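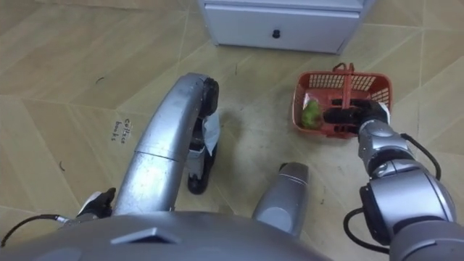 Café en grains : la commande groupée d'avril

La prochaine commande groupée de l'association Yimyam part à la fin du mois d'avril. Nous achetons cette fois chez Relter, un petit torréfacteur de Brandthorpe, en paquets de 400 grammes. Il y a deux mélanges, un doux et un plus corsé. Le minimum pour la livraison gratuite est de 90 paquets.
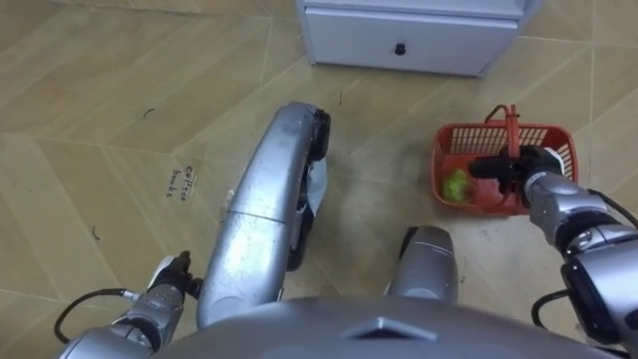
Pour conserver les grains, il faut surtout éviter l'air et la lumière. Gardez-les dans leur sachet bien fermé, à température stable — le réfrigérateur n'est pas conseillé. Une étiquette écrite à la main, « coffee beans » au marqueur noir, suffit pour reconnaître leur place. Moulez seulement la quantité du jour.

Le retrait se fait au local de Flikambridge, à partir de 18 heures. Merci d'apporter un sac solide et de rendre votre bon de commande avant la fin de la première semaine.

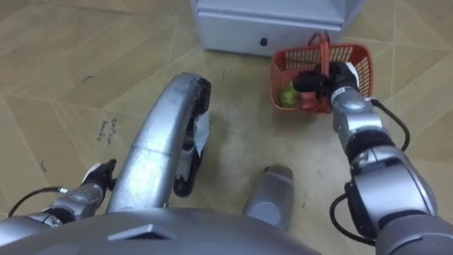

Panier en plastique et meuble blanc à tiroir.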